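Small drawers, big feelings

May 26, 2023

Quick one tonight because dinner is late and I still haven't packed. We move in 4 weeks. Four! The new place is in Wurnow and it is smaller than this one, a lot smaller, 705 square feet if you believe the listing, and I have been walking around our current rooms giving everything the evil eye.

So this is a post about getting rid of stuff. Sort of. Mostly it's about paper.

I thought clothes would be the hard part. They weren't. Clothes took one afternoon and a podcast. Two bags to the donation place on the corner, one bag of things with holes, done. Books hurt a little more. But paper. Oh my goodness, paper. Receipts, manuals, takeout menus from a place that closed, a birthday card from a dentist. Every drawer in this house has a layer of it at the bottom, like silt.

And I love drawers, that's the problem. A little three-handled chest on a table is exactly the kind of thing I fall for every single time.

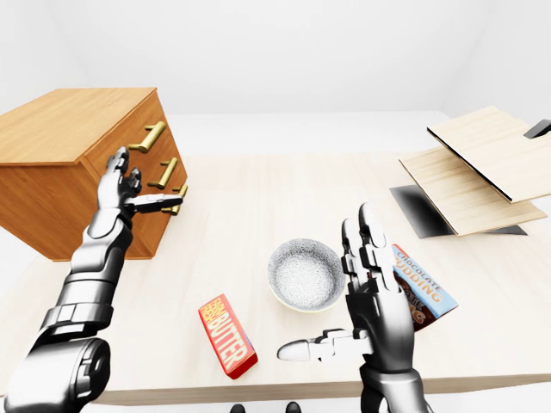 The paper pile

OK so what I did. Dumped every drawer onto the bed. All of it. Do not do this at nine at night, I slept on the couch.

Then I scanned what looked important, using an app called Gistasico that I picked only because it was free for the first month. It's fine. It turns everything slightly yellow and it named a whole batch of tax papers "Untitled Recipe," but I can find things now. By the end of the week it said I had 1,417 pages in there. One thousand four hundred. For two people and a cat.

What got kept on real paper: birth certificates, passports, the lease, the cat's shots, anything with a raised seal on it. Also letters. I'm not scanning letters. I read most of them standing up in the hallway and it took forever and I regret nothing.

What went: bank statements older than I'd care to say, warranty cards for appliances we left behind two apartments ago, every instruction booklet. You can look up how to descale a kettle. You really can.

The shredder died on day two, by the way. Smelled like burnt hair. I took the rest to the shredding day at the library and stood in line behind a man with a wheelbarrow – an actual wheelbarow – full of checkbooks. Felt better about myself after that.

Then came the furniture argument. My other half wants one big closet system, the Jumitz one, white doors, everything behind them. I want small pieces. I want warm wood and brass handles and somewhere to put the stamps. We have gone back and forth on this for most of May and I have a folder on my phone just for making my case. It is mostly orange-brown wood, I know what I like.

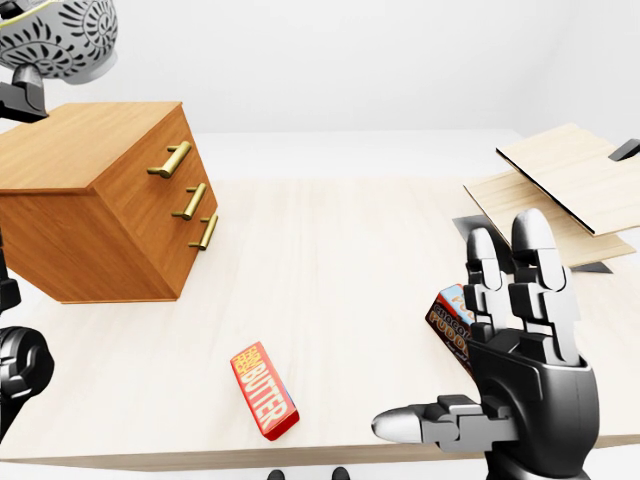 Image credit: Tak

I do see the other side of it. One closet is one place to look. Small drawers are where things go to be forgotten, see above re: silt. When we measured the new bedroom there was a gap of 20 inches between the window and the door, and a big system won't go there, so I may win that bit of wall by default. Not the victory I wanted but I'll take it.

Also brass shows fingerprints. I've been told this a number of times now. I don't care. Wipe it with a sock.

Rule we agreed on, in writing, on the fridge: no drawer without a job. If I get my little chest, each drawer has one purpose and we say it out loud before anything goes in. Top one is keys and stamps. Middle is batteries, tape, the good scissors. Bottom is the cat's. She has more belongings than you'd think, mostly string.

I've also banned the word "misc." It was on seven of our boxes last time we moved and two of them never got opened. They're still taped. I'm scared to look, one of them rattles.

And something I wish I'd done sooner – stop the paper at the door. There's a bin by the mailboxes downstairs now and the junk goes straight in before I'm even on the stairs. Switched the electric bill and the water bill to email. The phone company made me call them to do it and then mailed me a letter to confirm. A letter!
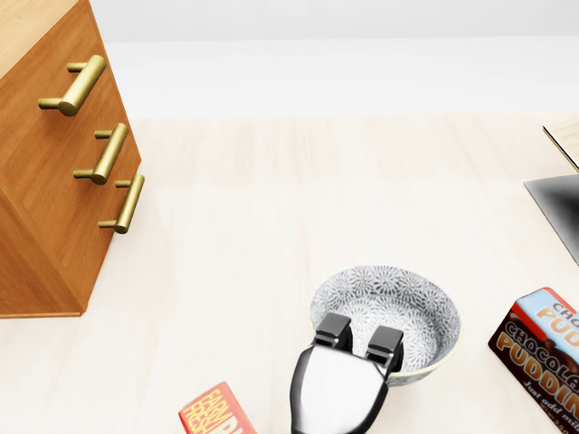
Still to do before the truck comes

Cancel the internet, which will take a whole lunch break.
Find the box cutter. Had it yesterday.
Give the big fern to the neighbors, they've been hinting.
Kitchen. All of it. Haven't started, don't ask.
Open the rattling box??
Change of address for the bank, the vet, and the magazine I keep meaning to cancel.

If you have a trick for packing glasses that doesn't involve newspaper, put it in the comments. We don't get a newspaper, and I just shredded everything else.

Rice is boiling over, gotta go.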